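## Chapter 6: Setting Up the Dravholm Table Cell

The Dravholm is a two-arm machine that learns to set a table from recordings of people doing it. This chapter covers its setup at the Hendon site, where Ishbel Aitken looks after the cell. Four square placemats are used in the basic task, and each is carried with two hands.

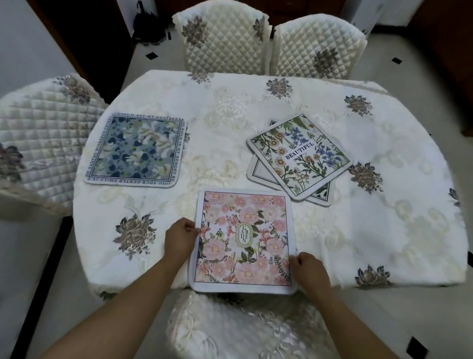 Level the base first, then set the head camera and lock its mount. The recorded set holds 1484 runs. Keep 63 of them aside for checking - the machine must not train on these.
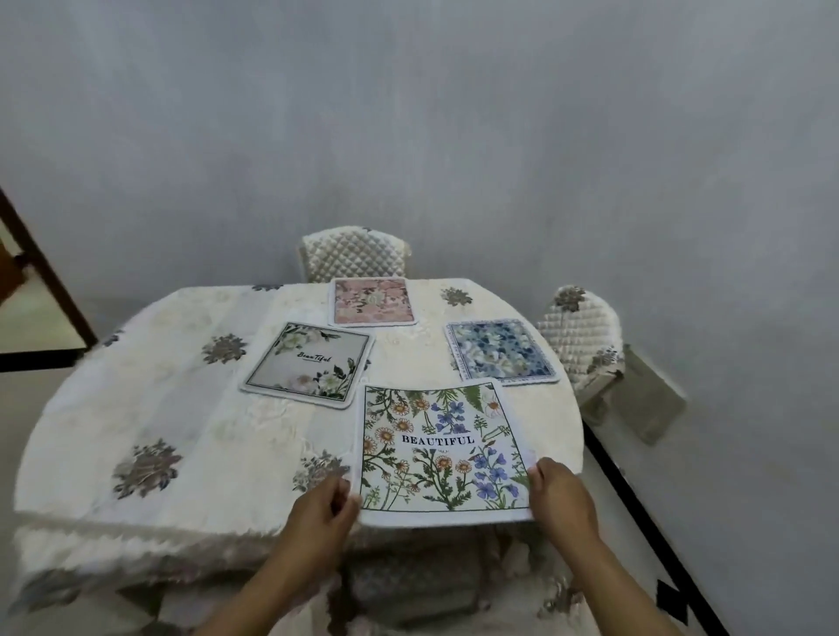 Limit arm speed to 20 percent for the first trial. A patterned cloth can confuse the edge finder, so repeat the camera check whenever the cloth is changed. Section 6.1 begins with the base bolts.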